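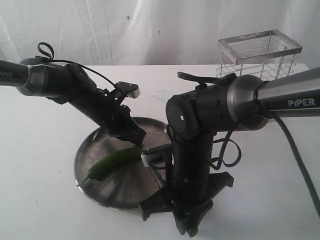
Prüfliste Vorbereitungstisch und Kleingeschirr

Lehrküche Plarkden, Raum 8
Begehung am 17. Mai 2026
Geprüft durch: Priya Castellanos
Bewertung: i. O. = in Ordnung, M = Mangel, B = Beobachtung bis zur nächsten Begehung

1. Arbeitsfläche

1.1 Weiße Tischplatte frei von Rissen und offenen Kanten: i. O.
1.2 Platte steht fest, Füße ausgerichtet: M
Kommentar: Der Fuß hinten links ist zu kurz eingestellt. Beim Schneiden wippt der Tisch. Mit Gabelschlüssel nachstellen, Kontermutter anziehen.
1.3 Reiniger für Flächen vorhanden und beschriftet: i. O.
Kommentar: Flasche Lurnedby, 800 ml, angebrochen. Datum des Öffnens fehlt auf dem Etikett, bitte nachtragen.

2. Runde Schalen und Tabletts aus Edelstahl

2.1 Rand ohne Grat und ohne Dellen: i. O.
Kommentar: Mit dem Baumwolltuch einmal um den ganzen Rand gefahren, nichts bleibt hängen.
2.2 Boden plan, Schale kippelt nicht: i. O.
2.3 Keine Rostpunkte, keine Kalkränder: B
Kommentar: Zwei Stück aus dem unteren Fach haben Kalk am Übergang zum Rand. Mit Zitronensäure behandeln, keine Stahlwolle. Feine Bürststreifen im Metall gehören zur Oberfläche und sind kein Mangel – das wurde beim letzten Mal falsch eingetragen.
2.4 Größen getrennt gestapelt: M
Kommentar: Die Schalen mit 300 mm Durchmesser standen wieder zwischen den kleinen. Fachbeschriftung erneuern.

3. Ware auf der Schale

3.1 Chilis und Paprika getrennt von anderem Gemüse bereitgestellt: i. O.
Kommentar: Grüne Chilischote liegt einzeln auf der Edelstahlschale. So beibehalten, auch wenn es mehr Abwasch macht.
3.2 Haut glatt und glänzend, keine weichen Stellen: B
Kommentar: Glanz in Ordnung. Druckprobe mit Handschuh erst unmittelbar vor der Verarbeitung durchführen und hier nachtragen.
3.3 Lieferschein abgelegt: i. O.
Kommentar: Lieferung Van Rooij, Nr. 76, im grünen Ordner.
3.4 Hinweis »Scharf« am Platz: M
Kommentar: Schild fehlt. Bei Kursen mit Jugendlichen ist es Pflicht.

4. Handschutz und Augen

4.1 Einmalhandschuhe in drei Größen: M
Kommentar: Größe L leer. Marke Godari nachbestellen, puderfrei.
4.2 Augenspülflasche erreichbar und haltbar: i. O.
Kommentar: Haltbar bis Juli. Ersatz ist bestellt, alte Flasche erst nach Eingang entsorgen.
4.3 Aushang »Nach Chili Hände waschen, nicht ins Gesicht fassen« am Becken: i. O.

5. Kabel und Boden

5.1 Keine Leitung über Lauf- oder Spülwege geführt: i. O.
5.2 Boden trocken und griffig: B
Kommentar: Vor dem Becken sammelt sich Wasser, Dichtung am Siphon prüfen.
5.3 Steckdosenabdeckungen unbeschädigt: i. O.

Offene Punkte

Tischfuß nachstellen (1.2)
Fächer beschriften (2.4)
Schild »Scharf« anbringen (3.4)
Handschuhe Größe L bestellen (4.1)

Die Mängel sind vor dem nächsten Kurs zu beheben. Erledigte Punkte mit Kürzel abzeichnen und das Blatt in den Ordner am Eingang legen.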